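Bench notebook, Zultside
June, after lunch

Pill bottle day! I've been looking forward to this one since the box of amber bottles came in, and I finally got a clear run at it.

For anyone reading who missed the start: we're putting together the Ulik set, the box of everyday medicine-cabinet things that people can learn to open, sort, label and put away. The bottles are the heart of it. If the bottles feel wrong then the whole set feels wrong, so I wanted to spend proper time on them before we fuss over the tray and the cards.

Started with the plastic. I do love this colour. In the store cupboard it looks like flat brown, then you carry one out under the ceiling lights and it goes properly orange, like marmalade. The tint has a practical side too, which I hadn't thought much about before. You can tell there's something in the bottle and more or less how full it is, but colours shift a lot. My white test pills came out peach. The pale yellow and the cream ones were very hard to tell apart until I tipped them out. Darker pills keep their shape much better. Worth remembering when we choose fillings: if we want someone to tell two bottles apart without opening them, the size and the level will do far more work than the colour.

Fillings so far. All dummies, all from the Yeoman craft tub, nothing medicinal anywhere near the bench, and it stays that way. I weighed out 200 g for the trial and put the rest back. The big lozenge shapes pile up and leave gaps, the small round ones settle nearly level. A small pile at the bottom of a tall bottle makes a lovely rattle, much livelier than a fuller one. I spent longer on that than I should have, shaking them next to my ear like maracas.

Went with different sizes for the layout, standing close together, because that's how they end up on a real bathroom shelf. The tall one hides its neighbour nearly completely if you look from the wrong side, and I like that! It makes you lean over or move something.
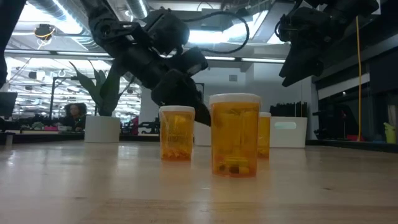

Caps

White caps on the lot. I tried the push-and-turn kind first and they're good, with a nice firm click, but on the lighter bottles the whole thing wants to spin on a shiny tabletop before the cap gives. A square of shelf liner underneath sorts it out. Plain screw caps are far easier and I think they should go in the beginner box, with the push-and-turn ones as a second step.

Opened and closed one of the screw caps 200 times over the morning (radio on, tea to hand). No cracks, and the thread still bites cleanly. There's a little pale dust in the groove, which I think came off the dummies. Wiped it out with a dry cloth. Will carry on to 300 and have another look at it then.

Labels

Still the weak spot. Paper labels look right and feel right, and they go furry at the corners after a morning of handling. Tried a strip of clear tape over the top: tougher, but it throws glare straight back at you and the small print disappears. Matt film might be the answer, and Sunder do a roll that isn't dear. Asked for a sample.

Print size needs to go up as well. I could read everything at arm's length when the bottle was square on to me, then turned it a little and lost half the line round the curve. Shorter lines, then, and the name of the pretend medicine on a line by itself. I had a go at a mock-up in pencil and it's already better.

Also learned that a folded insert pushed inside the bottle looks very convincing but gets in the way of pouring. It came out first, stuck across the neck, and everything behind it came out in a rush. Caught most of them. One went under the shelving and I've had to fish it out with a ruler. Keep inserts for the display bottles.

To do

- finish the cap test, up to 300
- matt film on 3 bottles, leave them in the drawer with the keys and see how they scuff
- ask whether we can get the short bottle in a slightly wider neck
- new label drawing, bigger type
- darker dummies for the tall bottle, fewer of the yellow
- lid for the Yeoman tub, the old one has split
- water the plant

Bottles are back in the top crate with the caps on. Please leave the fillings as they are if you borrow any, I've got the weights written on the lid of the crate.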